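mixed-basket – README

Last updated December 28, 2023

Hi! I'm Thilini Munshi, and this is the readme for the mixed-basket photo set, which is a pile of pictures of one wire basket full of toys and odds and ends next to three sorting boxes. If you got the folder from Kane Sutcliffe, you probably have the older copy without the notes file. Grab the new one, the notes are most of the fun.

What's in the folder

photos/ – the pictures, 80 of them, all JPEG
notes.csv – one row per picture, with whatever I wrote down about it
items.txt – my running list of the stuff that goes in the basket
boxes.txt – short, mostly about the lids
old/ – please ignore

The set started in October as a side thing to our Ultville sorting activity. Anwara Ekanayake and I wanted a pile that looks like what you find at the bottom of a real toy chest: balls, yes, but also a cloth, a can, a bottle someone crushed. The neat sets with nine identical cubes were driving us both up the wall. So we emptied a couple of closets onto a table and started filling the basket, and I kept taking things out and putting other things in until it felt right (it still doesn't, totally).

How the notes work

Each row in notes.csv has the file name, a column called "in_basket" with item names separated by semicolons, and a free text column called "remarks". The item names match items.txt, or they're supposed to. Hyun-seo Maeng went through and fixed a bunch of my spelling, and if you still see "hambuger" somewhere, that's one that got away.

I only write down what I can see. If there's something under the washcloth, it doesn't get listed, even if I remember putting it there. That means the list for a picture can be shorter than the pile really was, so please don't use it to work out what we own!

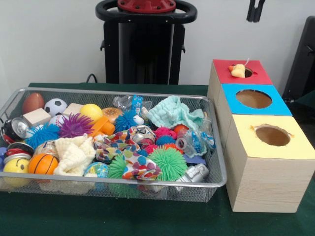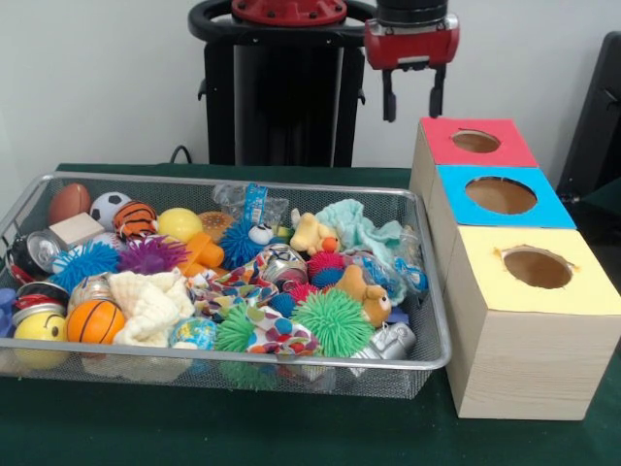

Balls take up most of items.txt, and naming them was harder than I expected. I went with color first, then kind, so you get "blue spiky ball" and "yellow smooth ball". Both of these pictures have the football and the soccer ball at the back of the basket, with a pale wooden block in front of the football, and that back row made them an easy pair to write up. The tiger-striped one in the second picture went down as "tiger ball", no color, and I'm fine with that. The pink-and-red spiky ball is the one that breaks my system, because Anwara files it under pink and I file it under red. We settled on "pink-red spiky ball" after a longer talk than it deserved. If you search for just "red spiky", check that you aren't picking up both.

Soft things are a mess and I know it. "Washcloth" and "cloth" are the same item in the older rows. Plush animals are listed by whatever I thought they were that day, so a bird may be a duck in one row and a chick in the next. Tharindu Weerakoon has offered to sort that out and I'm holding him to it.

About the boxes

All three are light wood with colored tops: yellow, blue, and red. In the notes I just call them Y, B and R. The tops have holes in them, and the holes don't match, so don't assume that something that goes through one will go through another. For the activity itself we never settled on one rule for what goes where. Balls in B, hard things in Y and soft things in R is what I used most. Anwara likes going by size. The set doesn't care which you pick, there's no "right box" column.

Known problems

– 2 photos are in there twice under different names. I found them after the numbers were already in use, so they stay.
– 4 rows have an empty in_basket column. I'll get to them.
– "bottle" and "clear bottle" should be one item. Use "clear bottle" if you're adding rows.
– File 41 opens sideways in some viewers. Just rotate it.

Adding your own

Yes please! Copy the last row in notes.csv, change the file name, and fill in what you see. Keep to the names in items.txt when there's one that fits and add a new line at the bottom when there isn't. Lowercase everything. Don't re-sort items.txt alphabetically, I did that once and lost track of which entries were new – never again.

Questions and fixes

Send them to me or to Hyun-seo, whoever you run into first. For anything about the activity sheets ask Anwara, she wrote them and has the printed copies. You're welcome to use the photos for your own sorting games or for labeling practice. Drop us a line if you do, I'd like to see it.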